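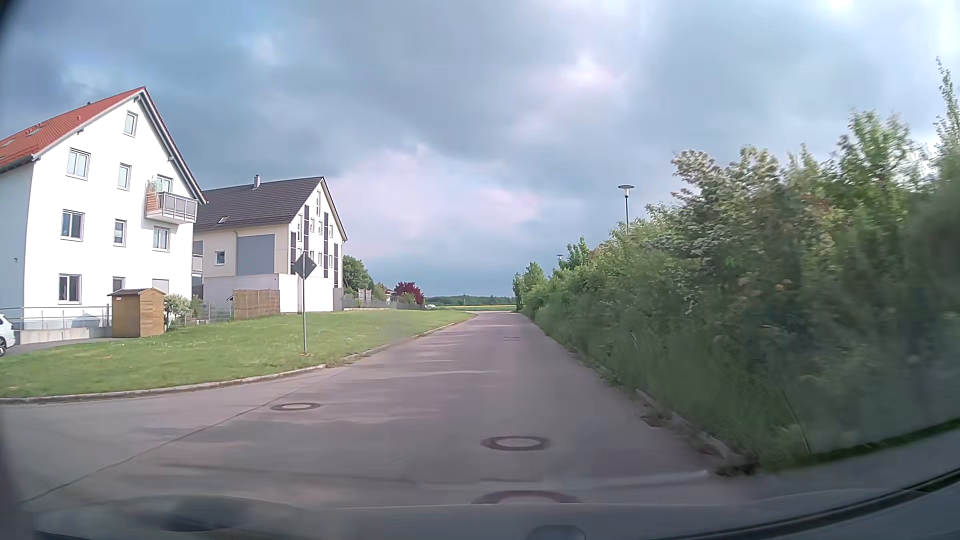
Visit report: Fenari driver-assist retrofit kit, test day at Brodotgate

Fenari opened its Brodotgate site to prospective fleet buyers on 01/03/2018. The product on offer was the Isah kit, a forward camera and processing unit for light vans and passenger cars. It logs road features and passes them to a speed and lane advisory module. It does not steer or brake.

What the kit has to read

The sales material leans on highway footage. Most of our mileage is residential, so I asked for that material instead. The road view at the top of this page is the type of input I wanted to discuss: a light stone curb that curves away at a side-road opening, a low right-hand curb partly overgrown with weeds, and utility covers set in the pavement. A dark joint line runs diagonally across the mouth of the side road, and a lane detector could take it for a marking. The diamond-shaped sign on the lawn shows only a dark grey face, with no marking to classify.

Fenari's engineers said curb tracking and joint rejection are handled by separate stages. A sign with no readable face is logged as "present, unclassified" and produces no advisory. I consider that the correct behavior.

Hardware and installation

The camera housing clips to a bracket bonded to the windshield. The processing unit goes under a seat and draws power from a fused 12-volt feed. Fitting takes two people about 4 hours, including calibration against a printed target board. Recalibration is required after any windshield replacement — the quote does not include it.

Service terms

Two plans are available. The basic plan covers software updates for two years. The Estari plan adds remote diagnostics and a swap unit, with a minimum order of eight vehicles. Each unit stores 200 hours of event logs before overwriting. Export is by cable only at present, with wireless export scheduled for July.

Open points

Fenari has yet to supply its false-alert figures for roads without painted lines. Pricing for the bracket as a spare part was also missing from the handout. I have requested both in writing.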